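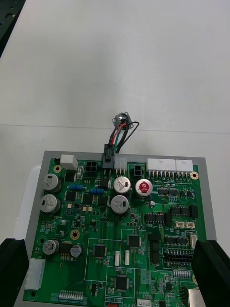

Robot Programming by Demonstration
Handout 6: Teleoperated Teaching of Connector Tasks
Instructor: Kerstin Hollmann
Lab sections: Finn Ackermann, Jikenbridge building

Read this before your lab section. Bring a copy with you, because the logging sheet refers to the section numbers.

1. Two ways to show the task

In kinesthetic teaching, you hold the arm and move it through the task yourself. The joints are set to a low stiffness and the controller records their positions. You feel the contact forces directly through your hands. The trouble is that your hands also add force, so the force readings from the wrist are hard to use afterward. With two arms there is the further problem that one person can rarely guide both well at once.

In teleoperation, you move a leader device and the robot follows. Your body stays out of the workspace and the cameras record what the robot will see when it runs alone. You lose most of the sense of touch. New operators tend to push too hard and to stop too late.

We use teleoperation for the connector unit. Kinesthetic teaching comes back in Handout 8.

2. What counts as one demonstration

A demonstration starts with both arms at the home pose and ends when both are back there. The steps between are:

Approach the harness
Grasp the plug by its housing
Carry it to the board
Align it with the header
Insert
Release and retreat

Do not grasp by the wires. They bend, and the plug will point somewhere different every time.

3. Layout of the work

Flexible parts are the hard part of this unit. A rigid plug has one pose, but the wires behind it can take any shape and they pull on it as it moves. On the two-arm station the harness goes down flat between the grippers, wires fanned out, with the board to its right in a gray metal frame on top of the closed white box. The plug therefore has to be lifted to board height before it is moved sideways. If you carry it low, it will hit the box. Keep the right gripper beside the frame until the plug is near the header, then bring it in if you need it.
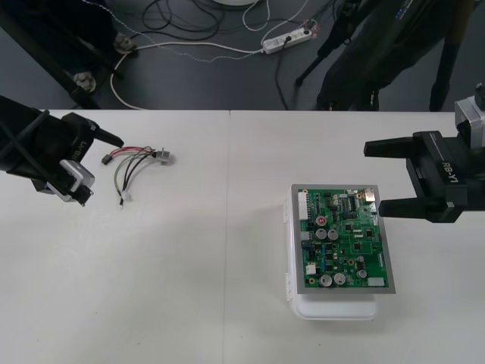
Variation between demonstrations should be deliberate. Change the position and rotation of the harness each time, but leave the board alone for the first set. A policy trained on identical starts will only work from that start. The small black plug at one end of the wires and the metallic gray connector at the other should not always point the same way, so turn the whole bundle as well as sliding it. Write the change on the logging sheet before you begin recording.

4. Wrist view and fixed view

Use the fixed view for reaching and carrying. Switch your attention to the wrist view for alignment. In the wrist view the fingers can hide part of the board, so check that you can see the header before you descend. If you can't, back up and come in at another angle.

5. Results from the Vudadstead set

Last year's group recorded 140 demonstrations. Of these, 37 were thrown out, mostly for long pauses above the header. A pause teaches the policy to pause. If you need to think, do it at the home pose.

6. To hand in

Your logging sheet, your recordings, and one page on which step was hardest to show and why. Reading for next week: Van Dijk notes, chapter on contact.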